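Zweiarm-Zelle Drusto: häufige Fragen zu Einrichtung und Pflege

Stand August, wird laufend ergänzt. Bei Lücken bitte Ognjen Omerović anschreiben, nicht einfach selber was ausprobieren.

Für wen ist die Seite?
Alle, die an der Küchenzelle arbeiten, in der Simulation oder an der echten in Giltthorpe. Vorwissen: Einweisung bei Sheldon Li. Ohne Einweisung kein Zugang, auch nicht "nur kurz gucken".

Womit fange ich morgens an?
Steuerung an, warten bis beide Arme sich gemeldet haben. Dann Referenzfahrt, links zuerst, danach rechts. Nie beide gleichzeitig. Dauert, ist halt so. Danach Greifer einmal ganz auf, einmal ganz zu. Wenn einer ruckelt: siehe unten.

Ein Arm meldet sich nicht. Was tun?
Stecker am Sockel prüfen, erst dann neu starten. In den meisten Fällen sitzt der Stecker nicht richtig, die Verriegelung muss hörbar einrasten. Hilft das nicht, Sicherung im Schaltschrank. Hilft das auch nicht, Ognjen.

Muss ich die Simulation vor der echten Zelle laufen lassen?
Ja. Jede Änderung an Posen, Greiferöffnung oder Geschwindigkeit geht zuerst durch die Simulation. 3 Durchläufe ohne Kollisionsmeldung, dann Freigabe. Bei zweien wird nicht diskutiert.

Wie stehen die Geräte in der Szene?
Alles an die Hinterkante der Arbeitsplatte: Korb links, Mikrowelle in der Mitte, das dunkle Gerät rechts. Vorne bleibt die Platte frei, da arbeiten die Arme. Wer was umstellt, trägt die neue Position in die Szenendatei ein und zwar sofort, nicht am Ende der Schicht.
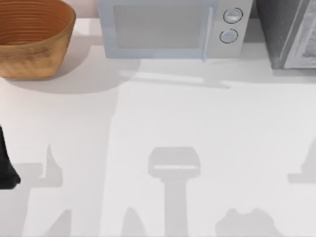
Abstände bitte nicht nach Augenmaß. Die Werte stehen in der Szenendatei, Abschnitt Aufstellung, und an der echten Zelle gibt es dafür den Anschlagwinkel. Der hängt am Haken neben der Tür und kommt da auch wieder hin.

Schatten in der Simulation an oder aus?
An. Die Draufsicht wird mit Schatten gerechnet, weil das Licht in Giltthorpe auch von oben kommt und die Erkennung damit klarkommen muss. Wer sie zum Testen abschaltet, schreibt das in den Dateinamen. Wir hatten schon Vergleiche, bei denen die eine Hälfte mit und die andere ohne gerechnet war — für die Tonne.

Die Erkennung hält einen Schatten für ein Objekt
Bekannt. Kommt vor allem, wenn die Arme tief über der Platte hängen. Schwelle in der Erkennung um eine Stufe hoch, Lauf wiederholen. Nicht am Licht drehen! Wenns danach immer noch auftritt, Standbild speichern und an Brittany Cloutier.

Was ist die richtige Parkposition?
Arme so weit zurück, dass die Draufsicht auf die Geräte frei ist. Ein Stück Greifer am Bildrand ist ok. Greifer über der Mikrowelle ist nicht ok, dann stimmt die Kalibrierung der Kamera nicht mehr mit der Tür zusammen.

Wie kalibriere ich die Kamera neu?
Arme parken. Platte vorne frei räumen, Kalibriertafel flach auf die Markierung, Routine starten. Die Tafel wird an 7 Positionen gelegt, das Programm sagt welche. Nicht anfassen während gerechnet wird. Abweichung kommt am Ende als Zahl, grün heißt gut, gelb heisst nochmal. Bei Rot hat sich meistens der Halter gelockert, Schrauben über Kreuz nachziehen.

Wann muss das gemacht werden?
Nach jedem Umbau, nach jedem Anstoßen am Kamerahalter, sonst alle 4 Wochen. Liste hängt am Schrank, Kürzel reinschreiben.

Greifer ruckelt oder schließt schief
Strom weg vom Greifer, Finger abnehmen, Führung mit trockenem Pinsel saubermachen. Dann dünn Fett, nur das von Lapointe, anderes quillt uns die Dichtung auf. Finger wieder dran, Drehmoment laut Blatt. Handfest reicht NICHT. Danach Leerfahrt auf/zu, bis es gleichmäßig läuft.

Wie lange halten die Fingerbeläge?
Bis zu 2 Monate im normalen Betrieb. Bei viel Türgriff-Training kürzer. Wechseln, sobald die Kante glänzt. Immer beide Seiten zusammen, nie einzeln. Ersatz liegt in der Schublade unter dem Schaltschrank, Nachschub bestellt Garnet Sutherland bei Cundberg.

Der Greifer rutscht am Türgriff der Mikrowelle ab
Erst Beläge anschauen. Wenn die in Ordnung sind, Anfahrpose prüfen: Finger links und rechts vom Griff, Mitte der Grifflänge, nicht oben. Kraft hochdrehen ist die letzte Möglichkeit und muss mit Ognjen abgesprochen sein.

Und die Drehknöpfe?
Eigene Pose pro Knopf. Der untere sitzt nicht genau unter dem oberen, also nicht einfach die obere Pose nach unten kopieren. Genau das ist schon passiert.

Not-Halt gedrückt, wie weiter?
Ursache finden. Dann entriegeln, quittieren, Referenzfahrt wie morgens. Jeder Not-Halt kommt ins Buch, auch versehentliche.

Wo melde ich Störungen?
Störungsformular im Zellenordner. Softwarefragen Brittany Cloutier, Mechanik Ognjen Omerović, Zugang und Einweisung Sheldon Li. Ausserhalb der Zeiten Imtiaz Jayasinghe, Durchwahl klebt am Schaltschrank.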